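Re: Worth the drive? (open day, laundry sorting arms)

On Monday a member wrote:
> Has anyone on the list been out to see the Bokuveck setup yet? Our
> board got the flyer from Foley and now wants to know why we still
> have people on the soil side sorting by hand. The flyer says
> "mixed household garments, no fixtures, no pre-sorting." I have
> 24 people on that floor and I'd like to know what I'm talking
> about before I walk into that meeting. Is it worth a day out of
> the plant?

I went to the November open day, so I can save you some gas money or talk you into spending it.

First, the drive. It's in the Plirnanham industrial park, back behind the tile warehouse, and the sign is on the wrong side of the road if you come off the highway. Parking was fine. They ran two sessions and I would pick the morning one, before the crowd gets thick and you end up looking at the backs of heads. Bring your own coffee.

The talk before the demo was long on slides. Foley's people are selling the integration and Bokuveck does the arms and the software, and it took me until the break to get that straight. Ask who you would be calling at 2 a.m. when it stops. I asked, and I got two different answers.

Now the part your board cares about. What they show is a tabletop cell with a pair of arms taking clothes out of a pile and working with a plastic bin. It's household stuff: jeans, a plaid shirt, some pink knits, a sock. I'll give them credit for that much, because I've sat through plenty of demos with identical white towels folded in thirds. These were crumpled up the way things come out of a bag.

But look at how much is on the table. Our carts hold more than that in the top layer. I asked what happens with a wet bath sheet wrapped around three other things and was told that was "on the roadmap." I asked about pens, lighters and name badges left in pockets and was told the same thing. I asked for pieces per hour and they said it depends on the mix. Of course it does. It depends on the mix for my crew too, and I can still give you a number for them.

Pictures from the day:

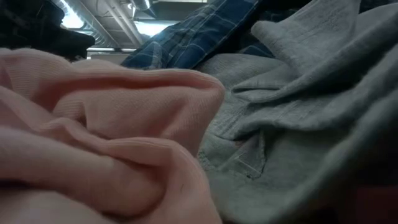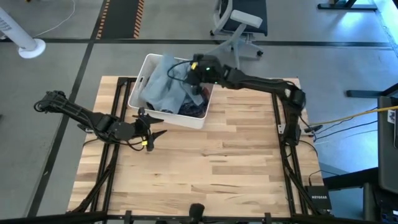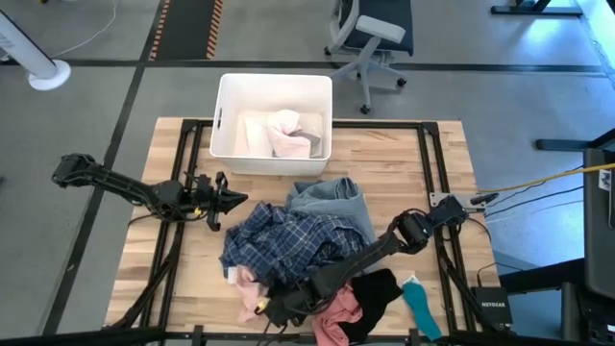 The one figure I did get out of them was the price of the support plan, 610 a month per cell, and that was from a fellow at the coat rack, so don't put it in front of your board as a quote. It doesn't include gripper parts. Ask how long a set of fingers lasts. I never got a straight answer on that either.

Histell supposedly has a trial cell going in one of their smaller plants. If somebody from Histell reads this list I'd love to hear how it runs on a day with no visitors in the building. That would be worth more to me than any open day.

So, is it worth a day? If your board is already excited, yes, go, and take the loudest one with you. Have them bring a bag of their own laundry and ask politely if it can go on the table. I wish I'd thought of it. If it's only for your own curiosity I would wait until they can show it next to a real belt with real soil on it.

And for the meeting, I would ask the board what they think those 24 people do besides pick things up. Mine pull stains, catch torn hems, find the hotel key cards and tell me when a customer is sending us somebody else's linen. None of that was in the slides.

I kept the handout and can scan it if you want it. It's mostly photos.

Related messages in this archive
Re: Tunnel washer seals, again
Cart tippers: which ones jam?
Foley flyer, did everybody get this?
Re: Re: Lint on dark knits
Used ironer for sale, pick up only

List archive | Contact the list owner | Messages copyright their authors | Back to top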